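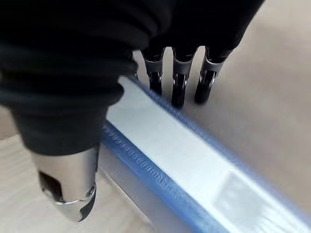 Consejos de taller: cortar metal con sierra de cinta sin gastar una hoja por semana

Estas notas salen de lo que hacemos a diario con la sierra de cinta horizontal del taller. Sirven para máquinas pequeñas y medianas, de las que cortan tubo, pletina y redondo macizo. Si la suya es vertical, casi todo vale igual salvo lo que se dice de la bajada del arco.

Elegir el dentado

La regla que usamos es tener siempre al menos tres dientes dentro del material. En tubo de pared fina se va a un dentado fino, y en macizo a uno basto, para que la viruta tenga sitio donde alojarse. Con un dentado fino en un macizo grueso la hoja se emboza, se calienta y empieza a cortar torcido. Con uno basto en tubo fino se enganchan los dientes y saltan.

Si solo se quiere tener una hoja montada para todo, lo más cómodo es un paso variable. No es la mejor en nada, pero evita cambiar la hoja tres veces en una mañana.

Rodaje de la hoja nueva

Una hoja recién puesta no se debe usar a plena presión. Los dientes vienen con un filo muy vivo y muy frágil. En los primeros cortes se baja el avance a la mitad y se mantiene la velocidad normal. Cuando deja de oírse ese chirrido agudo del principio se va subiendo poco a poco. Aquí damos por rodada una hoja después de 20 cortes en redondo de acero corriente.

Kazuhiro Nakajima, que llevó la sierra del taller durante años, apuntaba los cortes de cada hoja con tiza en la tapa. La que más aguantó llegó a 2.205, casi todos en tubo cuadrado. Las que se montaron sin rodaje no pasaron de unos cientos.

Tensión

Con poca tensión el corte sale en barriga. Con demasiada se parte la soldadura. Si la máquina trae indicador, hay que fiarse de él y comprobarlo de vez en cuando. Si no lo trae, se aprieta el volante hasta que la hoja apenas ceda al empujarla de lado con el pulgar, con la máquina desenchufada y guantes puestos.

Al acabar la jornada se afloja el volante un par de vueltas. La hoja sufre menos y las gomas o los rodamientos de las poleas también. Conviene dejar un cartel colgado del interruptor que diga HOJA FLOJA, para el que llegue primero por la mañana.

Guías

Las guías deben ir lo más cerca posible de la pieza. Es el ajuste que más se olvida. Se corta una barra ancha, luego una estrecha, y el brazo de la guía se queda donde estaba. El tramo de hoja sin apoyo baila y el corte se va.

Los rodamientos de las guías se giran a mano cada cierto tiempo. Si uno raspa o tiene juego se cambia, y ya que se está, se cambia también su pareja.

Sujetar la pieza

– Tubo redondo: mordaza bien apretada, pero sin ovalar el tubo. Un taco de madera dentro ayuda en paredes finas.
– Ángulo: se coloca con el vértice hacia arriba, como un tejado. Así la hoja encuentra siempre más o menos el mismo grueso.
– Pletina: tumbada si el dentado es fino, de canto si es basto.
– Varias barras a la vez: solo si son iguales y quedan todas apretadas. Una barra que gira a mitad de corte rompe dientes.
– Piezas cortas: se pone un retal del mismo grueso en el otro extremo de la mordaza. De lo contrario la mordaza se cruza y no sujeta.

No hay que empezar nunca un corte con la hoja apoyada en una arista viva. Se levanta el arco, se arranca la máquina y se deja bajar despacio hasta que toque.

Taladrina

La mezcla que usamos es una parte de aceite por 20 de agua. Primero se echa el agua en el cubo y después el aceite, removiendo. Al revés se forman grumos que acaban en el filtro. En verano el agua se evapora y la mezcla se espesa, así que se rellena con agua sola o con una mezcla muy floja.

Si huele mal por la mañana, ya tiene bacterias. Añadir más aceite no lo arregla. Se vacía el depósito, se rasca el lodo del fondo, se limpia y se carga de nuevo. La vieja va al bidón de residuos, no al desagüe. En fundición cortamos en seco.

Leer la viruta

Viruta enrollada y clara: todo va bien. Polvo fino: falta presión de avance, la hoja está rozando. Viruta gruesa y azulada: sobra presión o velocidad. En inoxidable hay que mantener el avance firme. Si la hoja patina sobre el material, este se endurece y luego no hay quien entre.

Cuando el corte sale torcido

Se revisa por este orden: tensión, posición de las guías, presión de bajada, desgaste de la hoja, escuadra de la mordaza. La mordaza se deja para el final porque casi nunca es la culpable, y una vez tocada cuesta volver a dejarla a 90 grados.

Limpieza

El cepillo que limpia los dientes tiene que tocar el fondo del diente sin pasar de ahí. Uno gastado deja pasar viruta a las poleas, y esa viruta marca la hoja por dentro. Zerrin Dönmez lo cambia cada 40 horas de trabajo y de paso sopla el hueco de la polea conducida, aunque ella prefiere brocha y aspirador al aire comprimido, que mete la viruta en los rodamientos.

Las hojas de repuesto se guardan plegadas en tres vueltas, colgadas de un gancho ancho y con una etiqueta del dentado.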